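# Chapter 4. Gathering Examples by Hand

A learning system that controls a gripper needs examples before it needs anything else. The last chapter treated the examples as given: a folder of recordings, each with images, finger positions and a label. This chapter goes back a step and looks at how the folder gets filled.

Most of the chapter follows one small project, the Brirska set, which was gathered in January by a group at Prorbridge under Kirsty Nisbet. The set holds 170 recordings of household objects being picked up, held and put down. Of these, 103 were kept for training, 33 were kept for testing, and the rest were thrown out. Section 4.5 goes through the rejected ones, and readers who are short of time should read that section first.

## What you should be able to do after this chapter

- Plan a recording session for a single task, including the list of objects and the order they are used in.
- Tell the difference between a demonstration, a failed demonstration and an idle recording, and decide what to do with each.
- Write a label that a second person would also have written.
- Split a set into training and test parts without letting the same object appear in both.

You will need the notation for time steps from Chapter 2. The mathematics in this chapter is light, and there is none before Section 4.4.

## 4.1 The person does the moving

There are two common ways to collect examples of grasping. In the first, a person drives a robot arm from a distance, and the arm's own sensors record what it does. In the second, a person holds the gripper directly and carries it to the object. The camera is mounted on the gripper, so it records a view close to the one the robot will have later.

The Brirska set was collected the second way. The person's arm takes the place of the robot's arm, and only the fingers and the camera need to match the final machine. Sessions are quick to set up and can be held in any room with a shelf or a table. The cost is that a person's arm can reach places and turn at angles that the robot's arm cannot, and some recordings turn out to be useless for that reason alone.

Small rigid objects make a good first task. They do not bend when the pads close on them, and a flat-sided object shows clearly whether the two pads met it evenly. The USB wall charger in this recording is held between the pads with both of its ports toward the camera.
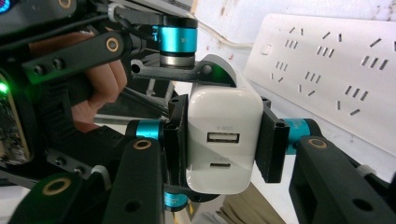 ## 4.2 What counts as one example

A recording is a continuous stretch of images and measurements. An example is the part of a recording that the learning system is given. The two are often confused, and in a small project the confusion does little harm until somebody tries to count them.

In the Brirska set, one example starts when the gripper begins to move toward the object and stops when the pads have let go of it. Everything outside those two points is trimmed. The rule sounds simple, but the first point is hard to place. People drift. They lift the gripper, look at the object, shift their feet and drift again before they start the real approach. The group settled on a working definition: the approach starts at the first time step after which the distance to the object only gets smaller.

That rule fails when the person circles an object to find a better side. Such recordings were marked "approach unclear" and set aside for Nisbet to trim herself.

Time with nothing in the gripper also has to be dealt with. Between one object and the next the fingers stand open, and the camera may see only bare wall and whatever lies beside it.

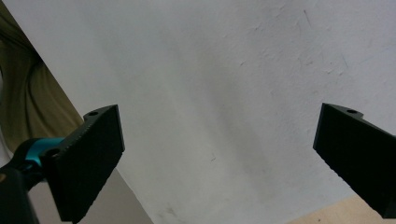 Idle stretches are tempting to delete, and in the first version of the set they were all deleted. The system trained on that version had never been given an example in which there was nothing to grasp. During trials at the Tadine workshop it closed its fingers on empty air as soon as it was switched on, and went on doing so until it was stopped.

The second version kept a small share of the idle stretches and gave them their own label, "no target." Each was cut to 70 time steps, so that long pauses would not outweigh short ones. We return to the question of how large that share should be in Section 4.4, where it becomes a matter of weighting.

Two practical points follow for anyone planning a session:

1. Leave the recorder running between objects. Idle time can be trimmed later, but it is awkward to stage on purpose, and staged pauses tend to look alike.
2. Note the time of each change of object on paper. The label sheet in Appendix B, called the Gál sheet after the template it was copied from, has a column for this.

The person holding the gripper should not be the one writing. Both hands are usually busy, and notes made from memory at the end of a session were the largest source of wrong labels in the Brirska set.

## 4.3 Labels

A label is a short statement attached to an example. In the simplest case it names the object and says whether the grasp held. The label sheet allows three outcomes for a grasp: held, slipped, and missed. "Slipped" means that both pads touched the object and it then left the gripper before the person meant to release it. "Missed" means that at least one pad never made contact.

Before reading on, try writing a rule for an object that turns between the pads but does not fall. Keep your answer and compare it with the rule given at the end of this section.

The group's first rule counted any turning as a slip. It was dropped after two people labeled the same recordings and disagreed about how much turning they could see. The rule that replaced it counts an object as held if it stays in contact with both pads until release, whatever its angle. Turning is written in the notes column and is not part of the outcome.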